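Home | Diary | Visits | Reports | Archive | Contact

Print this page | E-mail this page

Diary: Open Day at the Fultcombe Laboratory
May 2018

Members of the Kershaw Technical Society attended the spring open day at Fultcombe on Tuesday. The party was received by Tayla Pirihi, who manages the handling laboratory, and was taken directly to the upper floor, the lecture having been moved to the afternoon.

The morning was given to a demonstration of bin picking. Rangi Bright of Prisham explained that the arm is asked to take mixed articles from a gray bin, one at a time, without being told beforehand how they lie. He noted that glossy and dark surfaces remain the harder cases. Members were invited to stand at the bench in groups of seven.

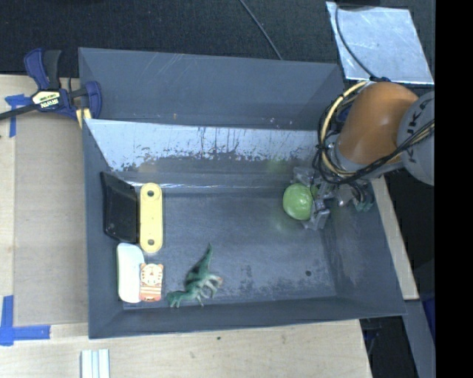 The arm with a round green article in its gripper; a toy dinosaur and a tiger figure are among the items in the bin.

Discussion turned to the choice of articles. Ms. Pirihi stated that toys and household goods are preferred for their uneven shapes, and that the laboratory's collection now stands at 592 pieces, catalogued under the name Fato. Members asked three questions about gripping force, which Mr. Bright agreed to answer in writing.

Lunch was served in the east room. The society's thanks were conveyed to the laboratory staff, and an invitation was extended for a return visit to Kershaw in January.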